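Section 6: Teaching the Wrist Camera Your Table

Applies to the Brenen tabletop arm with the Stallelora wrist camera. Revised 2019-12-11.

By now the arm is bolted down, powered up and has stopped making the noise described in Section 5. It can move. It has no idea what it is moving over. The steps in this section fix that, and they take less time than finding the right hex key did.

Before you start

You will need the arm, the Mridha desktop software and one screw-top jar. The jar should be empty and clean. Jam is a fine thing, but it doesn't belong in a gearbox.

CAUTION: Keep hands, sleeves and coffee out of the arm's reach while it is moving. The stop button works very well, provided you can get to it.

6.1 Capture the bare surface

1. Clear the work area. This includes the screws left over from Section 3, which we would also like you to think about.

2. In Mridha, open Setup and choose Surface.

3. Press Look Down. The arm moves over the table and points the camera at it.

4. Check the live view. You want table from edge to edge and nothing else. If a finger of the gripper is showing, go back to 5.4 and reseat the camera bracket.

5. Press Save Surface and wait for the light on the bracket to turn green. 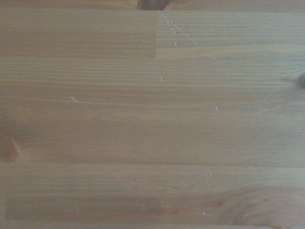

Fig. 6-1. Surface view on a wooden tabletop. Knots, seams and scratches are fine.

Note: Please don't sand, oil or otherwise improve your table for our benefit. The software likes a surface with some character. Grain and knots give it something to hold on to, and a small white nick is as good a landmark as any. What it can't stand is a glossy white desk, where one patch looks just like the next. If that is what you own, lay down the printed mat from the box.

Note: Saved surfaces belong to one table and one arm position. Move either one and you get to enjoy this section again.

6.2 Show it the jar

6. Stand the jar upright near the middle of the work area with the lid screwed on. Close enough is close enough.

7. Choose Object, then New, then Round Lid. Ignore the option called Other. It was added in August and is still finding its purpose.

8. Press Look Down again. The lid should show as a circle, with some of the jar's body visible below it. 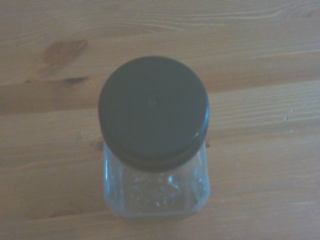
Photo: Zanport Product Support

9. Mridha draws an outline over the lid. Drag it until it sits on the rim. A dark, matte lid on light wood usually needs no dragging at all.

10. Give the object a name and press Save Object. Names can be up to 55 characters, so there is room to express yourself.

Note: Always outline the lid, never the glass. Clear glass lets the table show through, and the software may decide your jar is a slightly odd piece of table. Raised patterns in the glass throw small highlights that make matters worse.

6.3 If the outline wanders

Check the lighting first. A lamp straight overhead puts a bright spot on the lid, and the outline will chase it. Soft, even light works best.

If the outline still drifts, wipe the lens with a dry cloth and repeat steps 8 and 9. After 2 failed tries, delete the object and start over from step 6. Mridha stores up to 2000 objects, so one more jar will not crowd it.

CAUTION: Do not run a pick test yet. Grip force is still at its factory setting, which was chosen with wooden blocks in mind. Glass is covered in Section 7.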